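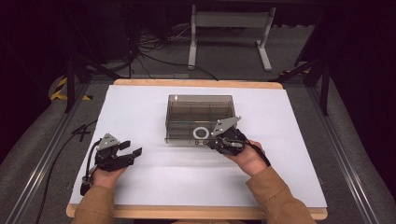
One small box for all the round things

July 12, 2023

I have been meaning to write this one up since December, when I opened the drawer under the phone charger and it simply would not shut again. Anybody who keeps a house will know the drawer I mean. Ours had tape in it, and rubber bands, and the rings off old key chains, and a bag of curtain rings from the Culby house (we moved out of there with the curtains and never hung them up again), and a great many round flat things I could not have named for you if you had paid me. I pushed it closed with my hip and went to make supper, and that was that for quite a while.

Well, this month I finally sat down to it, and I want to tell you how I went about it, because a couple of you wrote after the pantry post asking how I handle the little stuff.

Start with a white sheet

If you only take one thing from this post, let it be this. Before you tip anything out, cover the table with something plain and white. My table is a light wood, very pretty, and terrible for sorting, because anything pale just melts into it and the rest rolls off the side and under the radiator. With a sheet down you can see every last washer. I like it to cover nearly the whole top, with only a little strip of wood showing at the front and back, so I have somewhere to put my coffee that isn't in the middle of the work.

Don't use a bath towel! I tried that the first time and spent the afternoon picking lint out of everything.

Why see-through

I used to be a great believer in pretty tins. I had a whole row of them, with lids, and they looked lovely on the shelf, and every time I needed a picture hook I opened all of them. So now I am a convert to clear boxes, or rather the smoky gray kind, which I think are easier on the eye. You can still tell what's inside from across the room, but it doesn't shout at you the way perfectly clear plastic does when it's full of odds and ends. Low and open on top is what I want for a drawer. Lids are for the attic.

A narrow strip of label along the bottom of the front is plenty. I went through a phase of big handwritten tags on string, and they were sweet, and they caught on the drawer runner every single time.

I paid $15 for a set of these at Quintero, the housewares place by the post office, and I went back for a second set before the week was out, so I suppose that tells you how it went.

The rings

Rings are my particular weakness, and they deserve a box to themselves. Put them in with screws and you'll never get one out without three others and a scratch on your thumb. On their own, lying flat, they behave. I set the white ones in first, near the front wall, where I can get at them without rummaging, and then I work my way back. The metal ones go at the rear, since I hardly ever want them.

I know it sounds fussy to place them one at a time. You could pour them in from the bag and be done before the kettle boils. But I find the slow way is when I notice things, like that a ring is split, or that it belongs to the shower curtain and has been missing from the end of the rod since we moved here. By the time I finished I had 63 of them, and yes, I did count, because I was so curious by then what I'd been hanging on to.

I kept most of them. I know, I know. The split ones went out and the rest stayed, and I have already used two on the porch blind, so I feel fairly well justified.

Fitting the drawer

Measure the inside of the drawer and not the front! I got this wrong with the Orkameo trays last year and had to give them all to my sister, who has deeper drawers than I do and was very gracious about it. Leave yourself a finger's width at the back so the box can be lifted out. I take the whole thing to the table when I need something, set it down, find what I'm after, and carry it back. It takes no time, and the drawer stays as I left it.

I give the boxes a wipe with a damp cloth when I think of it. The gray plastic shows dust along the rim sooner than anywhere else, so that's where I look first.

Next on my list is the sewing basket, which I am dreading a little. There are buttons in there from my grandmother's coats, and I can already tell I'm going to need a bigger sheet and a second pot of coffee. If any of you have a good way of keeping bias tape from unrolling itself, please leave it in the comments.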